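Home | Grippers | Controllers | Simulation | Trial Kits | Support | Cart

Fulesix Trial Bench: try the gripper before you own the gripper

Everyone loves a parallel gripper in a catalogue. It's later, with a purchase order signed and a rod that won't stay put, that the relationship cools. The Fulesix Trial Bench lets you have that argument in simulation, where the parts are cheap and the floor is easy to sweep.

You get a white two-armed robot, a gripper on each arm, and a room decorated by someone with strong feelings about magenta. There are coloured panels, long pale rods and a brick wall that has never been near a bricklayer. You bring the controller.
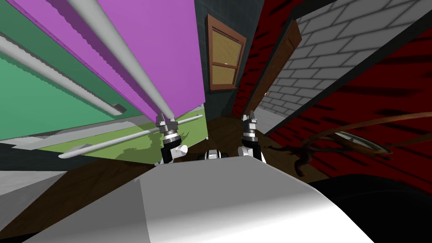
Most customers start with the Greline controller because it comes set up. It's polite, a bit slow off the mark, and forgives clumsy hands. Shearer is quicker and will do exactly what you told it, including the part you didn't mean. Our last round in July was 246 runs on Greline and 240 on Shearer, the gap being six runs we lost to a full disk.

Switching between the two is a menu item. Your camera settings carry over, your finger settings carry over, and your favourite excuses will need rewriting.

The wrist view is where we'd spend the first hour. A gap that feels generous from the body camera can look rather mean from the palm, and long rods are the quickest way to find out how well you judge an angle.

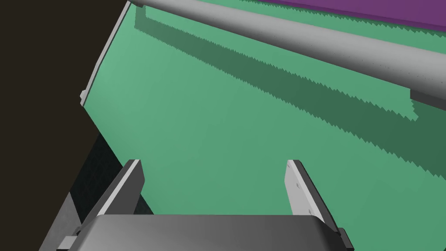

Can I load my own gripper model?
Any gripper with a proper joint file will load, though you'll want to check the finger travel before you blame the controller. The Drisik importer flags missing limits in grey, which we admit is not the colour of urgency.

Shadows are drawn on the cheap so the motion stays smooth on an ordinary desktop. If you need nicer edges, turn up the shadow setting and put the kettle on.

Both arms can run from one controller, or you can give each arm its own and watch them disagree.
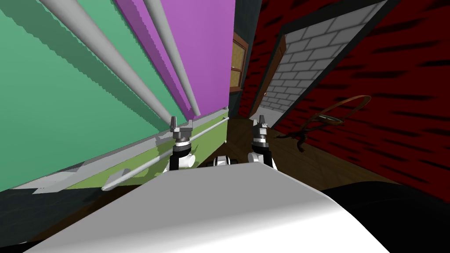

What's in the licence

- One seat, moveable between computers
- Greline and Shearer controller profiles
- Drisik importer
- Body and wrist camera views
- 11 practice layouts, coloured by the same person
- Email support, answered by people who have dropped things too

Catalogue no. 2322
Page updated October 14, 2021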